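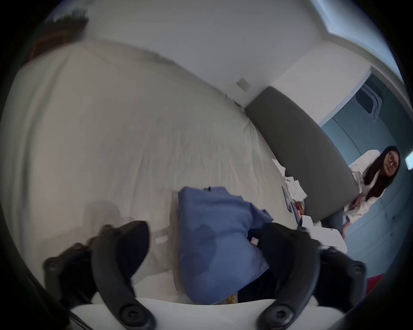 3.2 Building the hand-held gripper

The gripper was built at Wovham, a shared workshop with two printers and one good bench vice. Otakar Urban drew the body and Zuzana Kolář the fingers, and the two were kept as separate parts so that a finger could be swapped without opening the body. We went through 4 finger shapes. The first was straight and pushed cloth away as it closed. The one we kept is curved along its inner edge and printed in black; the body stayed white. Each finger is held to its mount by screws whose heads are left exposed, and a spare can be fitted at home with one small screwdriver.

The camera sits behind the fingers and has a very wide lens. Both fingers stay in view while an item is held, as in Figure 2, where they have a bunched blue shirt between them over a bed. The price is strong bending of straight lines towards the rim, visible in the same figure along the headboard and the walls. We did not correct for this before training – an early test with corrected images lost too much of the fingers.

Soft items gave us the most trouble. Shirts were harder than towels, as collars and labels changed the thickness of the fold. Celina Ziółkowski added a stop to the trigger that limits how far the fingers close, and after that we had fewer cracked mounts. The stop has to be reset by hand whenever fingers are changed, and we forgot this twice in February.

We recorded 300 grasps with the final version, all in ordinary bedrooms with the furniture left as it was. Of these, 53 were dropped from the set for blurred images or a trigger reading that had drifted. Beds were not made up in any special way, and sheets were left wrinkled, as in Figure 2. Lighting was whatever the room had, usually a window and a ceiling lamp.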